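Storing Small Parts and Seldom-Used Tools Through the Winter

Last revised 27/11/2018

Damp does more harm to a home workshop in the cold months than use does in the rest of the year. Steel that sits in an unheated room picks up a film of water each time the air warms faster than the metal. The notes below cover boxes, drying packs and labels. They assume a shed or garage with no heating and a concrete floor.

Choosing a box

Cardboard is not suitable. It holds water and passes it to whatever it touches. Tins are good until the paint chips. Clear plastic is the best general choice, as the contents can be checked without lifting the lid. Buy all boxes in one size, even where this wastes a little space, so that lids can be swapped and stacks stay square. A box 13 inches long takes most hand planes and a full set of bench chisels in a roll.

Look at the lid before the box. A flat lid bows under load and opens a gap along the long side. A ribbed lid stays flat for longer.
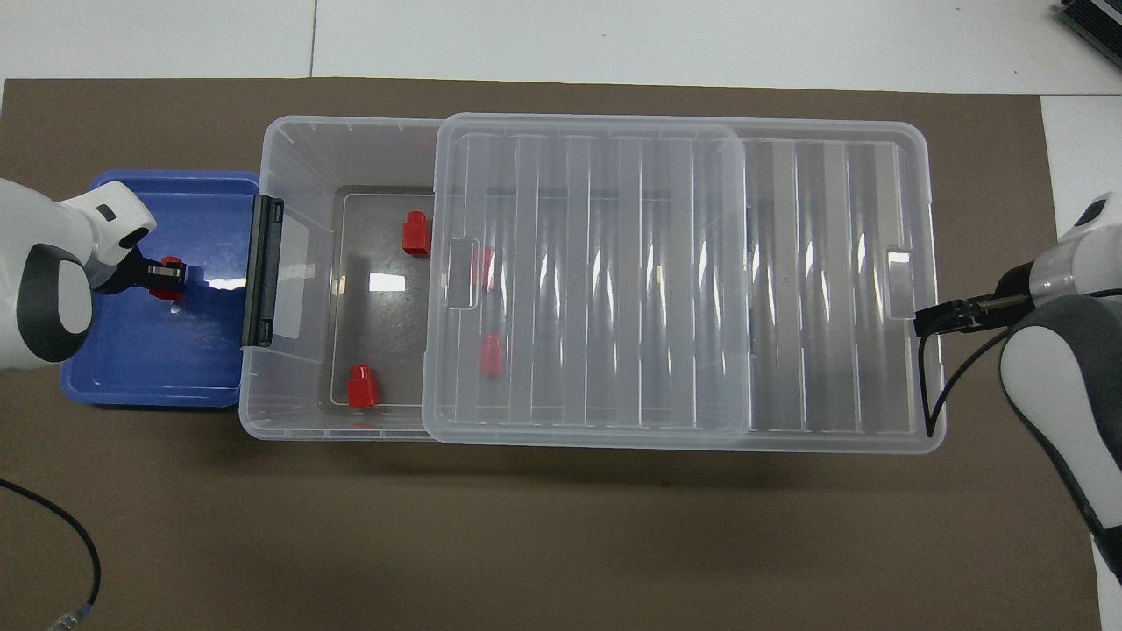
Clear box with ribbed lid, lid slid to the right.

Before anything goes in, wash the box in warm water with a drop of dish soap, rinse, and leave it open overnight. New boxes often carry a trace of mold release that will smear onto tools.

Drying packs

One 3 oz pack of silica gel per box is enough if the lid fits well. Use two in a box that is opened weekly. Packs can be dried out again in a low oven - check the maker's limit first, as some covers melt. Write the date on each pack with a paint marker. Heiðrún Lykkegaard of Fliresthorpe wrote in to say that she dries hers in December and again at the end of winter, and has had no rust on her plane irons in 19 years.

Do not use rice. It holds very little water and leaves dust in the threads of small screws.

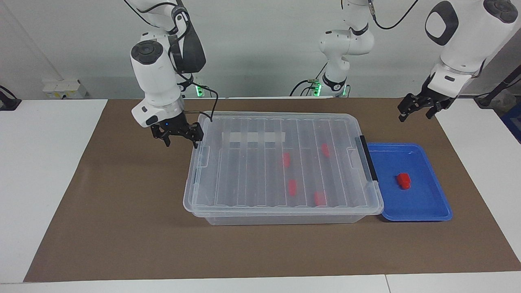

Labels fail more often than boxes. Paper labels curl, and ink on bare plastic rubs off on the sleeve. Use cloth tape and a pencil, and put the label on the short end, where it can be read in a stack. With a large transparent box the label need only give what cannot be seen from outside: thread size, length, date put away. Keep the tape below the rim so it does not catch when the lid is drawn off.

Stacking

Stand the bottom box on two battens, never on the concrete. Leave a finger's width between the stack and the wall. Limit each box to 32 lb and put the heaviest lowest.

Wipe bare steel with light machine oil before storage. Wax is cleaner to handle but must be buffed off cutting edges before use.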